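Wivel Footpath Guide
Progress report to the Drondholm Fund, second installment

Hello again! You asked for a page or so on how the walking guide is coming along, so I'll try to keep to that, though you know what I'm like once I start on stiles.

The big news is that the whole route from Wivel down to Lostia has been walked and written up. I did most of it in May, before the nettles got going, and went back for the stretch by the mill pond because my first notes were soaked and I couldn't read my own handwriting. The path there is in better shape than the county map suggests. There's a proper gravel surface now as far as the weir, and after that it's grass, fairly level, and fine in ordinary shoes unless it has been raining all week.
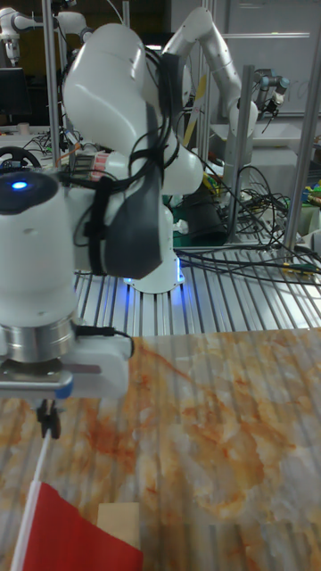

White arm and silver platform, with the blue ring lit at the base.

The Louro section is behind. I may as well say so up front. The old lane shows as a right of way on one map and stops dead at a field gate on the other, and I don't want to print directions that send people into somebody's barley. I've written to the county records office and they have promised me a look at the older survey. If the lane turns out to be private, I'll bring the route around by the chapel, which adds a bit of road walking but gets you a bench and a very nice view over the valley (I might even like it better).

I also had a go at the wording. My first draft was full of "bear left at the oak," and when I tried it out on a walking group one Sunday they bore left at entirely the wrong oak. So the directions now lean on things that stay put — bridges, gates, walls, the pump in Lostia. It reads a little plainer than before, but they got home a lot sooner on the second try.
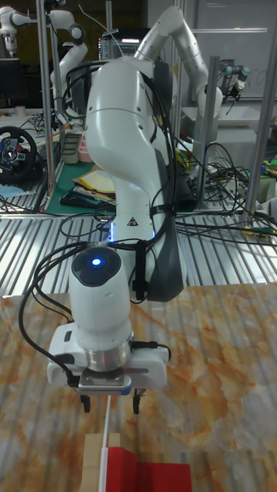
Black cables down the side of the forearm, over the orange-and-white tabletop.

Money next. Of the $2,000 you gave us, the map drawing and the layout are paid for, and what's left is set aside for printing. The quote I have is for 400 copies, stapled, with a cover that can stand being shoved in a coat pocket. I'd love a fold-out map at the back as well, but it pushes the price up more than I expected and I've asked the printer to look at a cheaper paper. Mileage has been small, and I haven't claimed for lunches, however good the pies are in Louro.

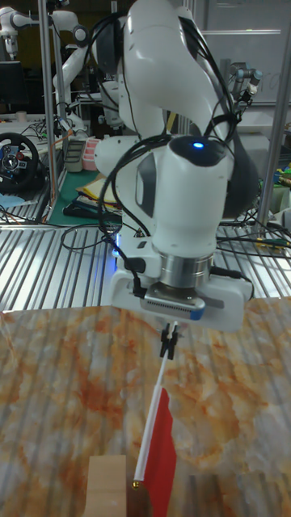 A few places have already offered to stock the guide when it's ready. The Lostia library wants a stack for the front desk, and so does the bakery, which I'm very happy about because walkers go there anyway. I'm still waiting on the bus station. We'd said we would give the guide away free, and that hasn't changed.

There are 2 things I need from you. One is your current logo, in a size that won't go fuzzy on the back cover. The other is a yes or no on moving the print date back until the Louro lane is sorted out. I'd rather wait, personally — a guide with a hole in it would bother me every time I saw it on a shelf.

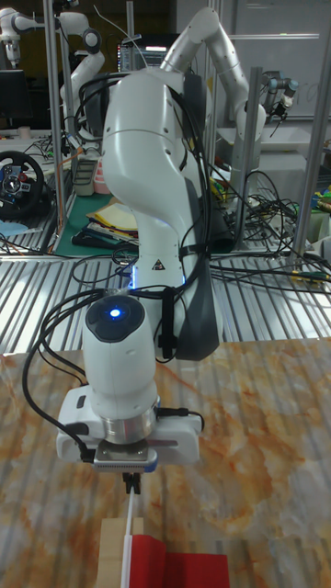

Warning label and blue indicator light on the white arm.

Still on my list: check the bus times, walk the chapel detour with a stopwatch, redo the drawing of the footbridge, and find out what the locals call the hill behind Wivel, as I've been given several names for it and they can't all go on the map. I'll send the draft pages as soon as the records office gets back to me.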